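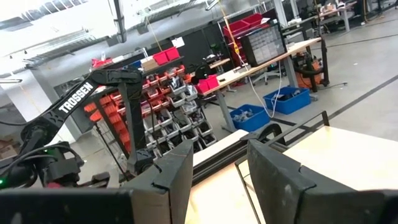 Reviews > Books and Kits > Ancient History

Clerell Roman Emperors Timeline Set — worth it?

Short version: yes, mostly. Long version below, typed fast, I've got a train.

What you get. A folding wall timeline, a deck of 40 emperor cards, a thin booklet. Covers Augustus to the fall of the west, so near enough 500 years on one strip of card. Bought mine from the Clavemwood museum shop, paid full price, no freebie.

The timeline first. Good. Clear type, sensible colours, dynasties run along in bands so you can see the Flavians stop and the next lot start. Year of the Four Emperors gets its own fold-out flap, which sounds gimmicky but my evening class liked it a lot. The third century is a mess, but then it was a mess. They've squeezed the short reigns into a column down the side and you need decent light to read it. Would have paid more for a longer sheet.

Cards are the best bit. Name, dates, how he came to power, how he went. Coin portrait on the front of each. Vespasian's is lovely. On the back there's a few lines on buildings, wars, family. Claudius gets a fair hearing for once — Britain, the harbour at Ostia, not just the limp and the wives. Nero card is a bit tabloid. Whoever wrote it beleives every word of Suetonius.

Not every emperor is here. Forty cards won't do it. No Didius Julianus, which annoyed me, he's the best story of the lot. Bought the empire at auction, lasted two months!

Booklet: 21 pages, skip it. Reads like it was written for a diferent product. No index. The map has no scale and the reading list stops at four titles.

Compared with the Hillance set, which I had before: Hillance has more text, 800 entries on a disc nobody can play any more, and flimsier cards. The Wongsuwan poster is cheaper and prettier but stops at Commodus, so no Severans, no Diocletian, no Constantine. Useless for my lot, we start October with Diocletian.

Gripes. Box lid splits at the corners. The cards are glossy and slide off each other when stacked. Tetrarchy diagram has two arrows going the wrong way, I've fixed mine in biro.

Good for: evening classes, older kids, anyone who mixes up their Gordians. Less good if you want sources.

Four out of five. Would be four and a half with Didius.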